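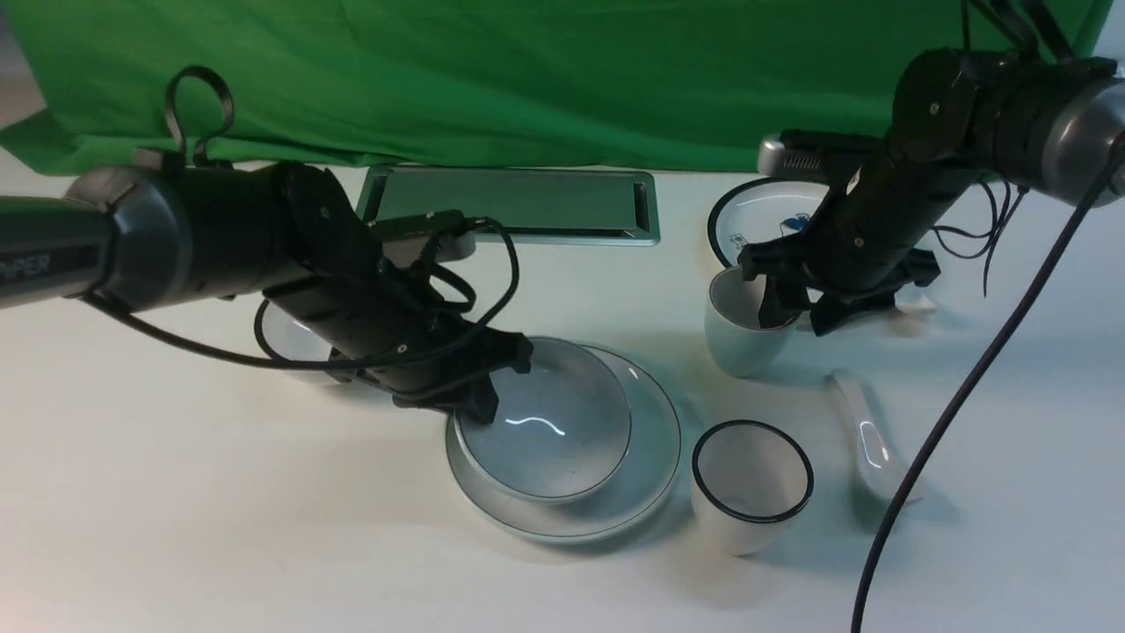 A reader of the June draft objected that a bowl left on a plate tells us very little, and that people stack dishes in whatever order they happen to pick them up. The reader asked why the order of a stack should be treated as a choice at all. We take the point seriously, and this section has been rewritten around it. Order of pickup does matter, and it explains part of what we report below. It does not explain why the same people, given the same dishes in a different starting order, so often ended with the same stack.

4. Stacking and sorting of mixed tableware

4.1 The dishes

All of the dishes used in the Gokisis table sessions are white and come from the Wasano everyday line. We chose a plain line on purpose. In the earlier kitchen visits at Bramolent, people sorted first by color and pattern whenever they could, and only then by shape. With color taken out, shape and size are nearly all that is left to sort by. Apart from one plate with a thick black rim and a printed cartoon at its center, the dark line at the rim is the main mark of decoration. It runs around plates and bowls alike, so it gives no help in telling one kind from the other, but it does make the edge of a dish easier to see against a white tabletop and against another white dish.

The set holds flat plates, wide shallow bowls and smaller, deeper bowls. Several people called the wide bowls "pasta plates" and put them with the plates. Others called them bowls and put them with the bowls. We did not correct either group. The instructions spoke only of "the dishes," and we recommend this wording to anyone repeating the work.

A rectangular metal tray was kept at the back of the table, with its long sides running along the table. It was not named in the instructions. People were free to use it, move it or leave it where it was.

4.2 Layout of the table

The table is white and is set in front of a hanging green cloth. At the start of a session the dishes were spread out so that most of the rims could be seen, with some dishes close enough together that a hand had to go between them. We used two starting layouts. In the first, the wide bowl was already resting on a plate. In the second, the plate lay on its own in the middle of the table and the bowls were at the left. Figure 2 belongs to the second layout.

The first layout was meant as a hint, although a weak one. A bowl on a plate can be read as a place setting or as the beginning of a stack. People who read it as a place setting tended to look for a second plate to go under the next bowl. People who read it as a stack looked for something that would fit inside the bowl. The second layout gives no such hint, and the first move took longer for almost every household.

Figure 2. Second layout, with the plate apart from the bowls and the metal tray toward the back of the table.
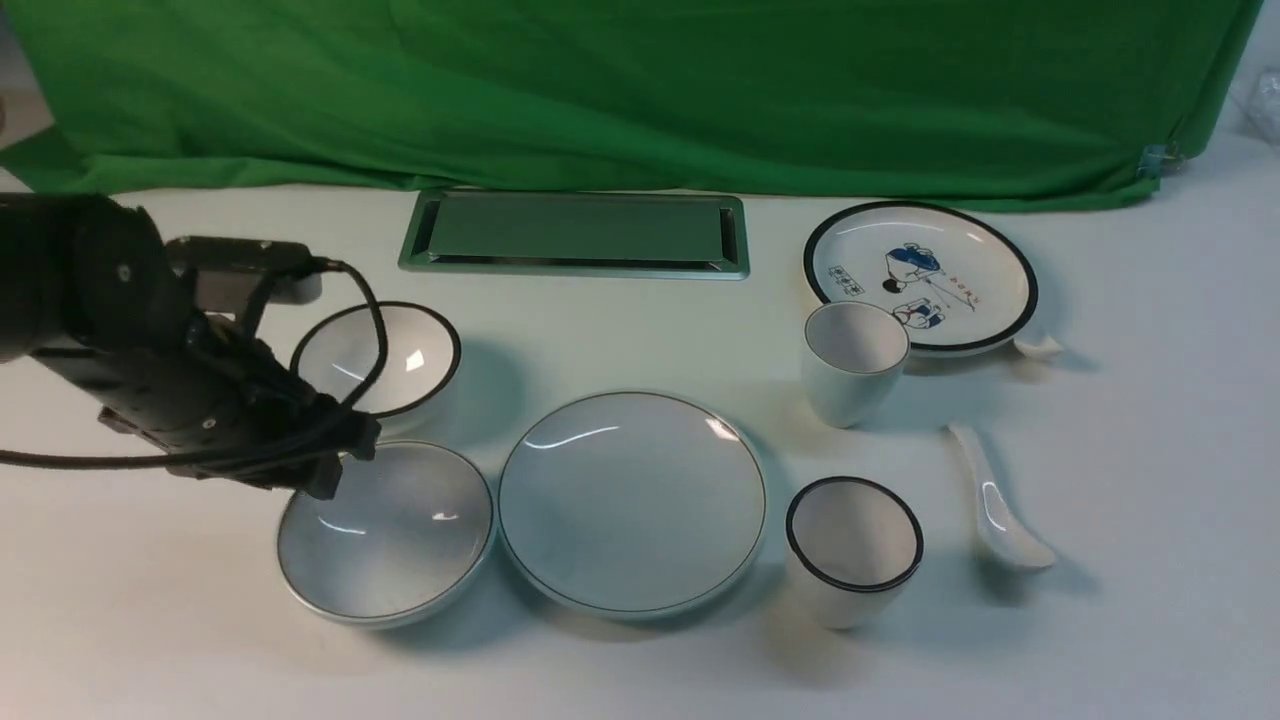

The first move in the second layout was usually made with a plate. Members of 11 households took part, and in most of them the plate stayed where it was and other dishes were brought to it. This is the same habit we saw in the kitchens, where the largest flat dish on the counter became the place to put things down. Its position seems to matter less than its size. When the plate was moved toward one side of the table in a short extra trial, people still carried dishes to it, even when the walk of the hand was longer.

4.3 What counts as a finished stack

We scored each finished table out of 100 points, using the same sheet as in the kitchen visits. Points were given for dishes of one kind kept together, for larger dishes placed under smaller ones, for free space left on the table, and for stacks that stood level. A stack that leaned lost points even when it did not fall. The sheet was written with the Hauser wall cabinet in mind, which has shallow shelves, and a tall stack of bowls was therefore marked down. In a kitchen with deep drawers the same stack would be quite sensible, and the scores should be read with that limit in view.

Two kinds of result were common. The first was a single mixed stack, with the plates at the bottom, the wide bowls above them and the small bowls on top. It is quick to make and leaves a lot of table free, but it has to be taken apart again before anything can go in the cabinet. The second was a set of separate stacks, one for each kind of dish. This took longer and scored better on the sheet.

The wide bowl was the source of most disagreement. On top of a plate it sits well and leaves an even border. Under a small deep bowl it also sits well, but the deep bowl can slide a little when the stack is carried. In five households, two people working at the same table disagreed about where it should go, and one of them moved it after the other had put it down.

4.4 Use of the tray

Use of the tray varied more than we had expected. Some people took it to be a place for stacks waiting to be carried away. Some took it to be a dish in its own right, and tried to find something to match it. A fair number left it alone and later said that they had thought it was part of the table setup. Because the instructions did not mention it, we gave no points for using it and took none away. We would now name the tray in the instructions, or take it off the table, before comparing these scores with scores from other rooms.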